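Skondano: second pressing and mono mix of "Purngate"

The second vinyl pressing of Skondano's album Purngate goes on sale in October, in an edition of 796 copies.
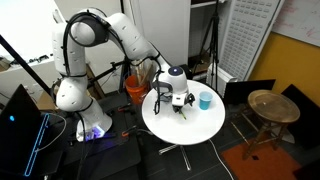
Mireille Qaisi asked whether the new pressing uses the same lacquers as the first, as side B of her copy has audible distortion on the last track. It does not. Both sides have been recut from the original 24-bit files, and the level on side B has been lowered by 1.5 dB. The running order is unchanged, but "Casado" now closes side A, leaving more room before the inner groove.

A mono mix of the title song will be issued as a download on the same day. Macarena Benítez made it from the session tracks, with the two guitars brought down and the double-tracked vocal replaced by a single take. It runs eleven seconds longer than the album version, which fades early.

The first pressing of 253 copies is sold out. Owners of a first pressing can order the new one at half price by quoting the number stamped on the inner sleeve. Orders from outside the UK are sent by tracked post only.

Skondano will play the album in full at the Drurance in October. Doors open at 7 pm and the set begins at 8.15. Sleeve notes by Sidra Arain are included with the record and will not be put online.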